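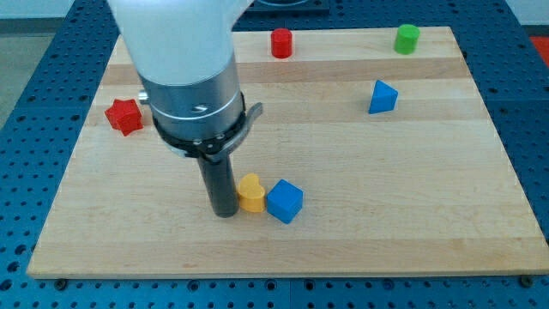

Department of Mechanical Engineering, Robot Learning Group - Course Notes

Chapter 5
Collecting Demonstrations

5.1 What the learner needs

In the last chapter we assumed that a set of examples was already on disk. This chapter goes back a step and asks how those examples are made. The work is slow, and most of the choices that decide how well a policy performs are made here, before any training begins.

Our running case is the Tovham block set, recorded on the bench shown at the head of the chapter. The arm carries one long black finger and has no way to grasp, so every task has to be done by pushing. The blocks differ in shape and color: a red star, a yellow heart, a blue cube and so on. An instruction such as "push the heart away from the cube" names two blocks and a relation between them, and the learner must connect those words to what the camera sees.

The set was recorded in June by two operators, Lowri Bowen and Bahman Naseri. They made 1306 episodes. Of these, 449 were dropped on review, mostly for instructions that did not match the motion - a common fault when the operator changes plan halfway through a push.

5.2 Episodes and resets

An episode is one unbroken recording. It starts with the finger at rest on the board and ends when the operator presses the pedal. For each time step we store the camera image, the position of the fingertip and the commanded motion. The instruction is stored once per episode.

Between episodes the blocks must be moved to new places. If this is done carelessly the same layouts come up again and again, and the learner picks up habits tied to those layouts. A block in a far corner also calls for a different approach from one near the middle, so both kinds of start should be in the set.

Section 5.3 covers labeling after the fact, following the method of Salamatu Ametepe. Section 5.4 compares policies trained on the first 700 accepted episodes with those trained on all of them. Readers who have not yet set up the Derketti logging software should do so before trying the exercises.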